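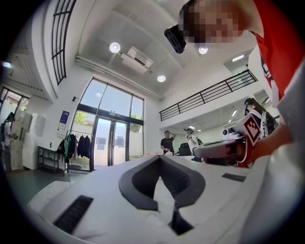
Tania Samarakoon

Collecting notes, hand-held grippers, big hall. Today's target for Kuro is cup handling, two grippers per person, marker on each. I wrote the episode names by hand again, so please check them before you merge.

The marker has to stay in view of the other gripper as much as possible. When the wrist turns inward we lose the pose, and the Zwahlen script drops the whole episode without a warning. I set the limit to 7 lost poses in a row. It was 2 before, too strict.
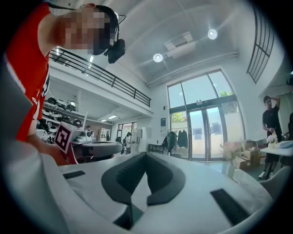

Marker side turned to the other gripper, helmet shelves behind.

People walking in the background are fine for us. Kimarside asked for varied backgrounds anyway.

3 shares – 0 comments

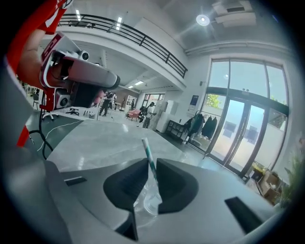
Usville, March

Cup with the striped straw: the straw is the difficult part. If you close too high you only bend it. Go lower, wait a moment, then lift – the slow start also helps the time alignment.

To do: cut the idle parts at both ends, keep 4 episodes apart for testing, ask if the head view is saved with the same clock.
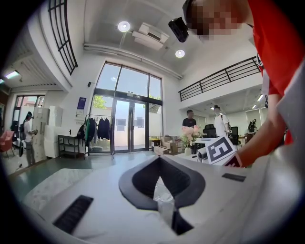
Marker card and gripper, glass doors at the back.

Window light is still my worry for the exposure. I will compare with the evening set.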